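Search this site
Matchday / Grounds & Facilities

Pre-match ground check, Prenholm v Amden, with my comments

I did this one on Tuesday with Bereket Fikre, who knows the Mavromatis Stand better than I do. Kickoff was 7:45, so we started at four.

1. Pitch surface – PASS. A bit heavy in the near goalmouth, but the studs held and I couldn't find any holes worth worrying about.

2. Goals and nets – PASS, after a fix. Two net clips had gone at the far end. Bereket swapped them and I hung off the net like a kid to test it! 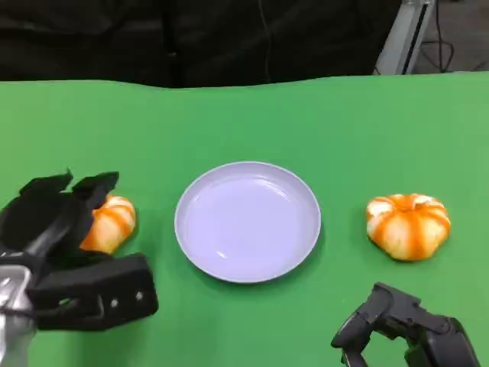
3. Perimeter boards – PASS WITH COMMENT. The Plevora board by the corner flag is still too close to the touchline for my liking. A winger going full tilt would be into it in two strides. We dragged it back and I've asked for it to stay there.

4. Away end – PASS. Capacity is 400 and Amden had sold 238, so there was plenty of room. Gate 2 sticks, so give it a shove.

5. Steps and handrails – FAIL on one item. The rail by seat 99 wobbles. Taped off, and row F moved down one.
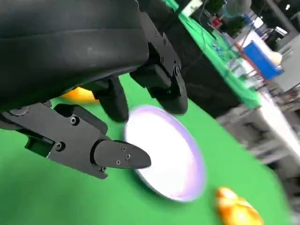 6. Medical room and tea bar – PASS. The stretcher was there, the defibrillator light was green and the ice packs were in the freezer. Next door the urn lead had been taped down properly (thank you, Ashwin Bhat). We have white plates with a lavender rim like the one in the photo, and two of ours were chipped, so those went in the trash.

7. Floodlights – PASS. All on by 6:30, no flicker.

Still open: rail by seat 99, Gate 2.

Contact the club | Back to top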